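Morris in the Break Room: Your Questions

I'm Barry Greenwood, I run the day shift at Pelico, and these are the things people keep stopping me in the hallway to ask.

Is Morris taking my job?
No! Morris clears and sorts tableware. The 2 people who used to do that on days have moved to the front counter, same pay, and both of them asked for it.

Do I have to learn to program it?
Nope. You'll get a short session with Alun Probert on starting, pausing and stopping it. I did mine in February and I'm hopeless with gadgets (ask my kids).

What if it drops something?
Hit pause, pick it up, hit resume. You won't be written up for it, I promise.

Why is it practicing with toy fruit?
Real peaches bruise, and we'd go through a lot of them. The toys sit in with the cups and plates so it learns to tell food from dishes. 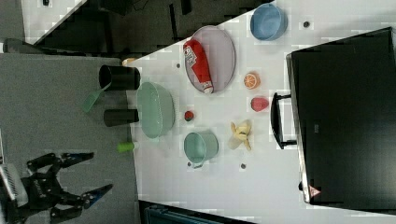 Morris at the practice table, with the cups, the green basket and the ketchup on its plate.

Can I still clear my own plate?
Of course, go right ahead. Just stay behind the yellow line while the arm is moving.

Who do I complain to?
Me, or Alun on nights.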